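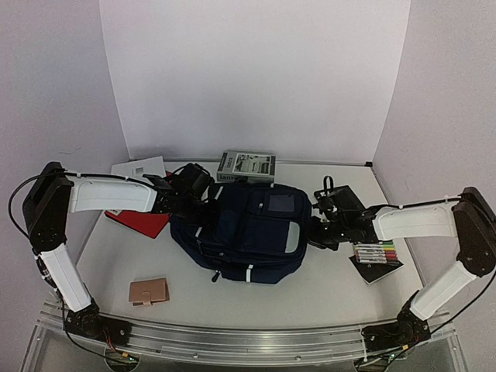

Stamwood halts two-arm packing trials after gripper fault

December 25, 2018

Stamwood has suspended trials on its two-arm packing cell at Ravthorpe after a gripper failed to release when the emergency stop was pressed. No one was injured.

The fault occurred during a bag-handling program in which both arms work on a backpack and loose stationery. According to the incident report, the right arm closed on a shoulder strap while the left was still lifting. The force limit on the right wrist did not trip. Operator Faraji Lema pressed the stop, which cut power to the joints but left the gripper clamped under load for 24 seconds.

Controls engineer Zofia Szczepańska traced the missed trip to a firmware update supplied by Kaijage, the gripper vendor. The update restored the force threshold to its default of 30 newtons at start-up, but the cell controller continued to display the site setting. The cell had completed 374 cycles on the new version without an alarm.

Both grippers have been rolled back to the previous firmware. Stamwood will also fit a manual release to each wrist and add a threshold check to the start-up routine. Kaijage has advised other licence holders to defer the update.

Site manager Subira Mfaume said trials would not resume until the release mechanism had been tested under load on both arms.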